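Estley four-finger hand, worth the price? (January)

bmekonnen
Good evening to all. We have the Estley hand at our lab in Penarden, mounted and in daily work over the green table.

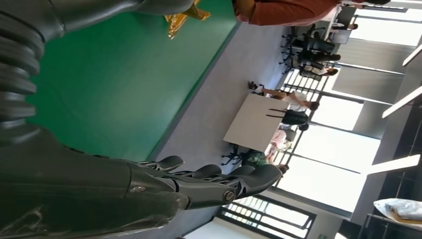
Replies (4)

ruangrit_dev
Nice size. What did you pay, and how is the grip on thin things like foil?

bmekonnen
2152 with the wrist adapter, 1548 without. Thin things are difficult for it. I made 20 tries with a candy wrapper and I was content with only 2 of them. With cups and boxes I have no complaint.

clestanov_fan
Then I don't agree it is worth it. For wrappers the Clestanov two-jaw gripper is enough, and you will not spend evenings on finger calibration.

bmekonnen
I respect this, but we need the fingers for tools with a handle. The calibration took me one evening, and the manual is clear except for the chapter on the thumb settings, which I had to read several times.

ruangrit_dev
Can you post your grip force values? Mine drift after lunch.

Bereket Mekonnen (bmekonnen)
Yes, I will send them tomorrow.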